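How to Clean Up an Old Painted Box Without Ruining It

Every house has one. It's small, it's dark, it lives on a shelf or a dresser, and it holds a spare key, a foreign coin and three buttons from coats that no longer exist. Mine came out of my uncle's garage with the paint gone patchy and a lid that stuck. I've since cleaned up a fair number of these for friends, who believe that a person who has done a thing once must enjoy doing it.

What follows is the way I go about it. You can do the whole job in an afternoon, plus drying time, plus the time you spend looking for the small brush.

What you need

A soft paintbrush, 1 inch or so, never used for paint
Cotton swabs and a couple of old T-shirts cut into squares
Mild dish soap
Sandpaper in 400 grit, one sheet
Paste wax, clear
A small screwdriver that really fits the screws
A shallow dish for the screws, so they don't end up in the carpet
A towel to work on

That's the list. You'll find longer ones. Vernon Penner, who taught the evening refinishing class I took, had a list that ran to two pages and included a dentist's mirror. I bought the mirror. I have used it to look at the back of my own tooth.

Before you touch anything

Empty the box. Put the contents in an envelope and write on the envelope, or you will be asked about those buttons for years.

Set the box on the towel under a good light and turn it so you're looking at a corner. Flat-on, a box looks fine. Corner-on, you see two sides at once and every place the finish changes color. Look for patches where the surface is lighter or bluish or gray. These can be a few different things: wax gone cloudy, moisture trapped under an old varnish, a second color of paint put on purposely by someone with ideas, or plain dirt. You want to know which before you start rubbing.

Dampen a swab with water and roll it over one patch at the back. If the patch disappears while wet and comes back dry, it's in the top coat and wax will probably take care of it. If color comes off on the swab, stop. You have a paint that doesn't like water, and you'll be doing the dry version of everything below. If nothing happens at all, it may be part of the decoration, and you should live with it for a week before deciding it's a flaw.

Mélanie Charbonneau once spent two evenings removing a "stain" from her grandmother's sewing box. It was a cloud. There was a matching one on the other side.

Step 1. Dry dust

Brush from the middle of the lid outward, then down the sides, then into the corners. Do the hinges and the latch last, since that's where the real dirt is and you don't want to drag it over the rest. Tap the brush on your hand now and then.

Step 2. The hardware

If the screws turn easily, take the latch and hinges off. If they don't, leave them alone. An old screw with a chewed slot is still holding something together, and a snapped one is holding your attention for the rest of the day.

Hardware that comes off can soak in warm soapy water for 5 minutes. Dry it right away. Hardware that stays on gets a barely damp swab and a lot of patience. Skip the metal polish unless the piece is off the box, as it leaves a white crust around the edges that you will see from across the room. I tried Drenora, which a hardware store clerk swore by, and it did a lovely job on the latch and an equally thorough one on the paint next to it.

Step 3. Wash

One drop of soap in a cup of water. Wring the cloth out until you feel silly, then wring it again. Wipe one side, dry that side, move on. The bottom counts as a side. People forget the bottom and then wonder why the clean box leaves a ring on the dresser.

Don't let water sit in the seam where the lid meets the body. That's how a sticking lid becomes a sealed one.

Step 4. The sticking lid

Open and close it slowly and find the shiny spot where it rubs. Fold a bit of the sandpaper and give that spot five or six light strokes, then try it again. The urge to keep going is strong. Resist until you've tried the lid three times. You can always take off more, and I have a box at home with a gap you could mail a letter through to remind me.

Gaétan Bergeron will tell you to rub the edge with candle wax instead. He's right about half the time, which is better than his average.

Step 5. Wax

Put a pea-sized amount of paste wax on a cloth and work it in with small circles, one side at a time. Thin is the whole trick. Leave it until it hazes, then buff with a clean square. Go easy over raised decoration, where wax collects in the low spots and dries white. A dry brush gets most of that out.

Two thin coats, the second one the next morning. On a dark box the difference is plain by the second coat, and you'll want to carry it around the house showing people. Let it cure before you do, or you'll be buffing out thumbprints.

Step 6. Put it back together

Screws in by hand, a little at a time, going back and forth between them. Stop when they're snug. Line the inside with felt if you like that sort of thing. Then return the buttons from their envelope, because you aren't going to throw them out, and neither is anyone else.
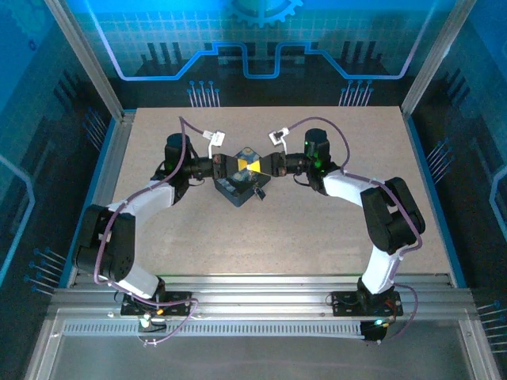
If the finish is flaking, none of this applies except the dusting. Loose paint needs to be stuck down before it can be cleaned, and that's a separate job with a separate set of mistakes. Dale Boychuk handles those around here, and he charges for it, and having tried it myself I no longer argue with the price.

One more thing on storage. Keep the box off the windowsill and away from the radiator. Leave the lid open a crack for the first few days so the wax smell can get out.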